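3.2 What people remember of the surfaces in their homes

We came to the question of surfaces rather by accident, I should admit. The diary study had been planned around cooking habits, and it was A-yeong Ban who noticed, while reading through the first batch of entries, how often people wandered off the subject of supper and began telling us about their floors and walls. Of the 203 diaries returned to us, 27 gave more space to cleaning and wiping than to food, and we thought it only fair to follow our writers where they wanted to go.

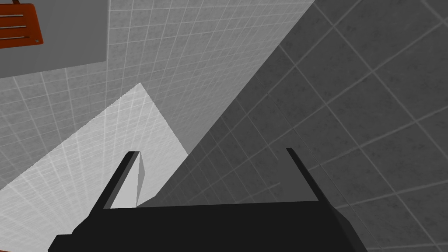
Memory for a room seems to be kept partly in the hands and knees, if our diarists are to be believed. They wrote fondly of floors scrubbed with a grandmother, and quite crossly of floors they scrubbed alone. Gray tile like that in Figure 4, with its surfaces meeting at steep angles, came up again and again in the entries from Mbwambo – usually for the corners, which people could recall in great detail even decades after moving away. Plain painted walls, by contrast, got hardly a word.

Figure 4. Gray tiled surfaces.

Stone was another matter altogether, and the diaries from Plesero are full of it. Several writers there had names for the veins in their counters (a river, a road home, an uncle's beard), and one had kept up the habit through two moves and a marriage.

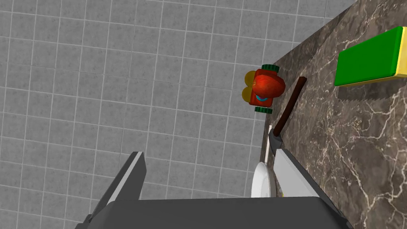 PLESERO, November

The follow-up interviews were carried out by Josphat Bakilana, who sat with eight of the diarists in their own kitchens and let them talk for as long as they liked.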